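# About Huswood

Huswood is a peer support service for adults who are having a hard time, including people who have thought about ending their lives. We run drop-in evenings, a phone line for callers who already know us, and a moderated message board called Skulia.

We are not a crisis service. If you are in danger right now in the United States, call or text 988, or call 911. 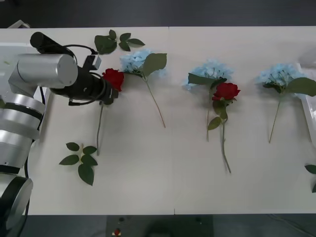 The drop-in is open 2 evenings a week on the ground floor of the Kwan building in Irent. You don't need a referral and you don't have to give your real name. People sit, talk, play cards or say nothing. The door stays open until the last person is ready to go home – usually well past closing time.

## Who runs it

Everyone who answers the phone or hosts an evening has been through depression, addiction or the loss of someone to suicide. Hosts train for a full season before their first shift, and each one has a supervisor to call afterward. We pay our hosts. It costs more, and they stay longer.

## Skulia

The board has around 400 members. Posts are read by a moderator before they appear, so there can be a wait overnight. We don't allow details of methods, and we don't delete a post for being angry or for swearing. Some members write every day. Others read for a year and then post one line. 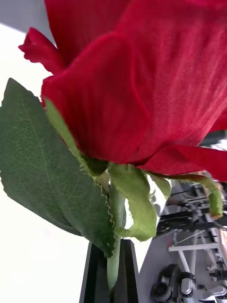
Every December we hold a remembrance evening for families and friends. Names are read aloud if the family wants that, and there is soup after. We ask people not to bring candles, as the building doesn't allow open flames. Flowers are welcome, fresh or artificial – a red rose with cloth petals is as good as one from a florist, even if a petal is a little frayed at the tip. The evening is free and children can come.

## Money

Huswood is a nonprofit. Most of our funding comes from small monthly gifts, and the rest from room hire. We don't sell or share contact details, and callers are never asked to donate.

Page last updated 2023-12-26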